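4. The Student Kitchen Project

The work reported in this section was carried out by students of the two-semester project course in automation, using the kitchen workstation shown in Figure 2.
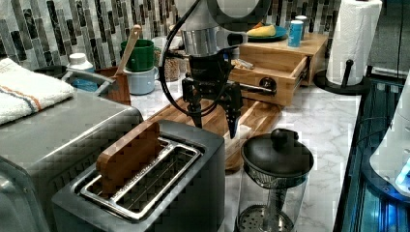

4.1 Workstation and Task Set

Figure 2. The kitchen workstation, with the arm above the counter, the toaster in the foreground and the drawer box and coffee press to the right.

The course asks each student team to bring one household task from a written plan to a working routine. Teams share a single arm with a two-finger gripper, and all of them work at the same counter. The course staff chose to keep the counter crowded. Earlier classes had practiced on a bare table, and their routines often failed when other objects were placed nearby. Cups, a utensil holder, a grain jar and a paper towel roll were therefore left within the work area as ordinary clutter, and teams were not permitted to clear them away before a trial.

Three tasks were offered. In the first, a wooden block stands in for a slice of bread and must be placed in a slot of the toaster or removed from it. The block keeps its shape after repeated handling, and no heat is used at any stage. In the second task the drawer of a small wooden box is opened and closed by its knob. The third requires the coffee press to be moved a short distance across the marble without being tipped.

4.2 Teams and Recording

Two teams took part in the full study. They chose the names Preklow and Grastik at the start of the course, and these names are kept here for ease of reference. Team Preklow was led by Mudassar Abbasi and team Grastik by Iestyn Gough. Both teams used Talebi, the course's own control program, and stored their trials in a shared log called Lorkine. Each entry in the log holds the starting layout, the commands sent to the arm, the result and a short note by the student on duty.

The log was closed on 19 July 2022. It then held 3,668 trials, of which 1,775 were attempts at the toaster task. The course had set a goal of 3,000 trials for all tasks together, and the extra entries come mainly from the last weeks, when both teams were repeating the block placement with small changes in the approach angle.

4.3 Observations

The toaster task proved the hardest to plan. A block that enters the slot at a slant can catch on the wire guides, and a block released too early may come to rest leaning to one side. Team Preklow dealt with this by adding a short pause and a second, slower downward move before the gripper opened. Team Grastik kept a single move but changed the height at which the block was held. The notes in the log suggest that the second method was easier for new team members to adjust.

The drawer task raised a different problem. Students tended to write the pull as a straight line in the frame of the counter, although the box was often set at an angle to it. Both teams later measured the direction of the drawer first and wrote the pull from that measurement - a step that has since been added to the course handbook.

Trials with the coffee press were fewer, and they are not analyzed further in this paper. A revised version of the task, with a fixed starting position for the press, was prepared in August and will be used with the next class.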